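Anden dish library adds bowls and cups, moves to bigger room

ANDEN, Sep 16, 2018 — The Anden dish library will reopen on Tuesday in the former Zurkus shoe store on Mill Street, with longer hours and a larger stock of bowls, cups and serving pieces for loan.

The library lends tableware to people who are hosting a party, a funeral lunch or a school event and don't want to buy paper plates. It has 2,515 pieces on its shelves, most of them donated by households in town. It opened in March of last year in a storage room behind the Xenos bakery and ran out of shelf space over the summer.

Veronika Lengyel, who runs the library, said large bowls were the items most often missing when people came in.

"Everybody has plates," Lengyel said. "What they don't have is something big enough for potato salad. We had two families wanting the same bowl on the same Saturday, and it happened more than once."

The new stock includes mixing and serving bowls in several sizes, bought secondhand when the Ulunico cafeteria closed. The library paid $900 for the lot. Lengyel said she passed over the heavier stoneware from the sale, as borrowers often carry their boxes home on foot.

Colors are mixed on purpose. Sets in a single color were hard to keep together after the first few months, and borrowers did not seem to mind when a yellow bowl went out with pink or white pieces. Plates are still sorted by size, and cups are kept upside down on trays at the front of the room.

Borrowing is free for residents. Other borrowers pay $20 a year. A loan lasts one week, and dishes should come back washed and dried. Broken pieces should be reported but are not charged unless a whole box is lost. The old room had no sink, so anything returned dirty had to be taken next door. The Mill Street space has a double sink and a long counter, and there is a table with chairs where people can sort and pack what they need.

Boxes can be reserved by phone up to a month ahead. The largest ready-packed box holds dinner plates, dessert plates, cups and flatware for 20 people, and serving bowls are added on request. Tablecloths are not lent out. Lengyel said the laundry was too much work — the library tried it for one holiday season and gave the cloths away.

Parking is behind the building, with the entrance on the alley side. The front door will stay locked until its frame is repaired.
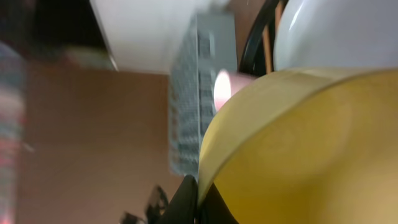
Donations of dishes will be accepted again starting the week after the reopening. The library is not taking glass baking pans or single saucers at this time.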